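**FOR IMMEDIATE RELEASE**

# Trendthorpe would like you to eat the fruit

*Homewares firm launches the Codau tray range and a modest campaign against the ornamental mandarin*

TRENDTHORPE, August. Most households own a fruit bowl. Fewer could tell you, without going to look, what is at the bottom of it. Trendthorpe has spent the better part of two years looking, and is pleased to announce that it has stopped.

The result is Codau, a range of shallow, flat-bottomed fruit trays in four rim colours, on sale from Tuesday through the Trendthorpe website and at the Canpolat Street shop. The idea is simple enough to be slightly embarrassing in a press release. A bowl is deep, so fruit goes in and piles up, and whatever was bought first ends up underneath whatever was bought last. A tray has no underneath. Every piece of fruit is on show, including the one you have been avoiding.

"People kept asking us in development meetings what the innovation was," said Yee-man Mok, head of product at Trendthorpe. "I'd say it was flat. Then there'd be a bit of a silence, and then somebody would tell us about a plum."

**The year of the plum**

Before committing to a shape, the company wrote to customers on its mailing list and asked them to empty their fruit bowls onto the kitchen bench and report back. It received 173 replies, many of them longer than requested. Of those, 121 households found at least one thing they had forgotten buying. Another 22 found something they could not name. One respondent declined to empty the bowl at all, on the grounds that her mother-in-law was staying and the arrangement was holding up well.

The plum was mentioned often enough that it became a unit of measurement around the office. A one-plum bowl is considered respectable. Anything over three and the bowl is retired to the garage to hold pegs.

Trendthorpe makes no claim that this is science. It does claim that it's a lot of plums.

**Mixed company**

Codau was designed for households that buy fruit the way most of us do now: a bag of mandarins from the supermarket, something unfamiliar from the Saturday market, a handful of longans because they were there, and a couple of passion fruit bought smooth and left until they look like they've had a hard life. (Wrinkled is how plenty of people like their passion fruit. The trouble is that in a deep bowl, a wrinkled passion fruit is easily mistaken for something that should be thrown out, and gets thrown out.)

Small fruit does particularly badly in bowls. It slides down the sides, works its way under the bigger pieces and stays there until the weekly shop. On a tray, a longan sits beside a mandarin on equal terms. The rim is high enough to stop things rolling onto the floor and low enough to reach over without thinking, and the base is plain white in every version. Trendthorpe trialled a printed base with a fern motif. It was handsome, and testers put their fruit in the bowl next to it.

The rims come in mint, mustard, brick and a grey that the marketing department named Drizzle before anyone could stop them. Mint has been the early favourite by a comfortable distance. Drizzle has its supporters, who are loyal and mostly work in marketing.

**What it won't do**

In the interests of keeping customer service phone calls short, the company would like to set out a few things.

- Codau will not keep fruit fresh for longer. It will let you see that it isn't.
- It will not fit a pineapple with any dignity. Two people have tried.
- It is not a serving platter, although the company is aware that it will be used as one from the first barbecue of the season onward, and has made its peace with this.
- Bananas are welcome but should be prepared to hang over the edge.

The tray wipes clean with a damp cloth. Please don't leave it on a hot stovetop. A previous Trendthorpe product carried a similar warning, in smaller type, and lessons were learned.

**On looking the part**

There is a school of thought that says fruit on a table should look like a painting of fruit on a table. Trendthorpe has sold bowls to that school for many years and bears it no ill will. Codau, though, is aimed at the table as it's found at half past five on a weekday: checked cloth on, phone propped up, power board out because something needs charging, and the fruit somewhere in the middle of it all, hoping to be noticed before dinner.

Here is the tray among the ordinary clutter of a home, with a green fruit gripped at the front edge and a date keeping the passion fruit company. 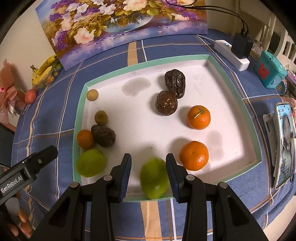 Customers have begun to respond, and Yee-man Mok has been reading the letters aloud in the lunchroom. Della wrote that she'd had her tray three weeks and now ate a mandarin every afternoon out of what she could only call guilt, and wanted to know whether that was the intended effect or whether she should return it. Trendthorpe has advised her to keep the tray.

Asked whether guilt was indeed the intended effect, Mok was diplomatic.

"We'd prefer to say visibility," she said. "But if you walk past the same mandarin six times in a day, it does start to feel personal."

**Trade-in offer**

Until the end of the month, anyone who brings an old fruit bowl to the Canpolat Street shop will receive 70 cents off a Codau tray. The company acknowledges that this isn't much of a discount. It was set by the accounts department, who were told the offer was important to the brand and replied that so was having one. Donated bowls in good condition will be passed on to the Drillisari community kitchen, which has asked specifically for deep ones, for salad.

Please empty your bowl before you come in. Staff were very clear about this.

**Coming next**

A smaller Codau, intended for garlic, ginger and the lone shallot, is in development. A two-tier version was also considered, until it was pointed out in a meeting that the lower tier would be an underneath.

**Availability**

Codau trays are sold singly, in mint, mustard, brick and Drizzle. Replacement felt feet are included in the box, usually stuck to the inside of the lid, so please check there before writing in.

**Media enquiries**

Yee-man Mok, Trendthorpe, Canpolat Street shop, upstairs. Sample trays are available to reviewers on request and are supplied without fruit. Requests for interviews should be made before noon where possible, as the lunchroom readings run long.

**ENDS**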